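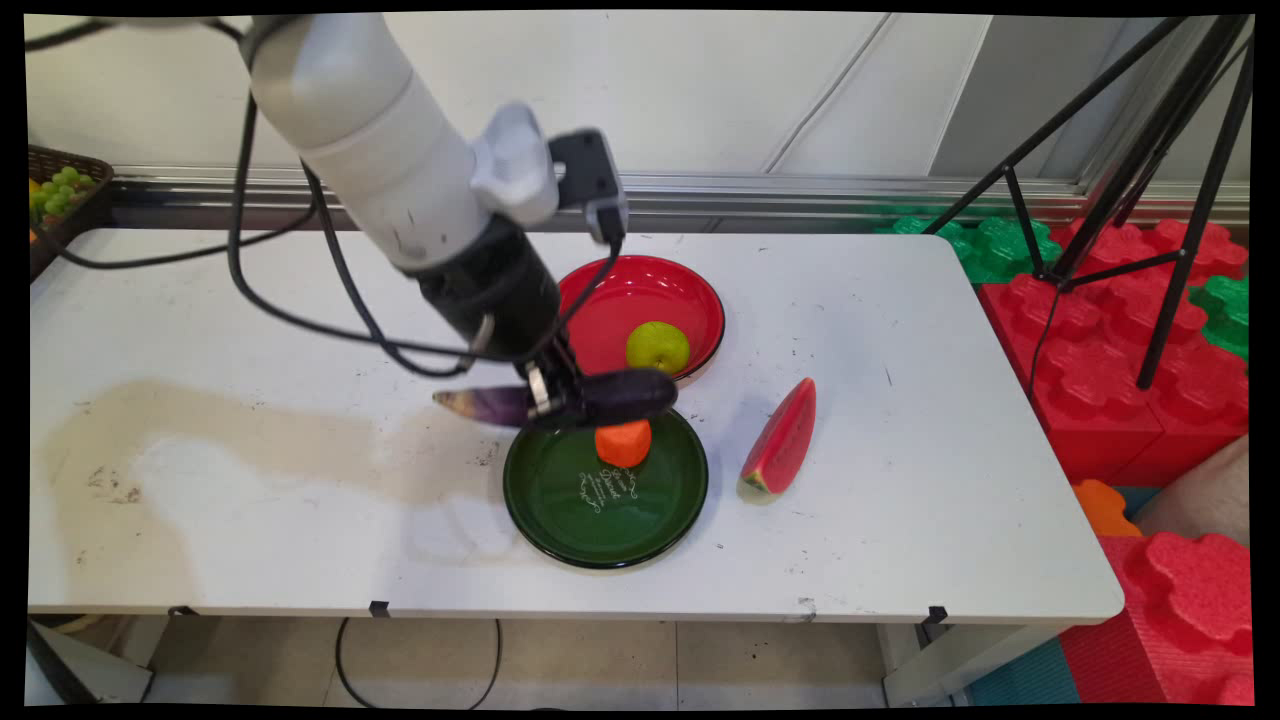 Arm build, August – grip pads and wrist view

Eggplant is the part I worry about most. Glossy skin, and the fingers close across a curved side, so any slop in the wrist shows up as roll. Held level over the green plate with the carrot on it. Cable loops on the left still need proper strain relief before Nuwan runs anything faster.

Grip force setting left at 566 (raw counts, not newtons – Steinar, please stop converting it). Log index for the start of the session is 1671.

Went through the wrist camera view next. The finger blurs when it moves, and the housing takes up the bottom of the picture. Exposure is fine on the tabletop, too dark on the bracket side. Want to try a shorter shutter before touching the mount.

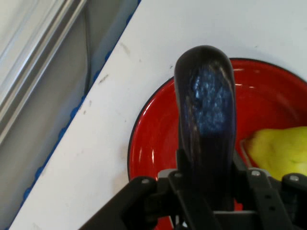 Wrist camera, blue pad on the finger, red plate behind.

To do:
– shutter test, two settings
– tie back the cables near the wrist
– ask Ngozi whether the Stanciu pads come in a matte version

Filed under: Shared Workshop / Arm Build / Grippers

Recent entries
Wetby bench power supply, second attempt
Wrist camera mount, redrawn
Isusetti driver notes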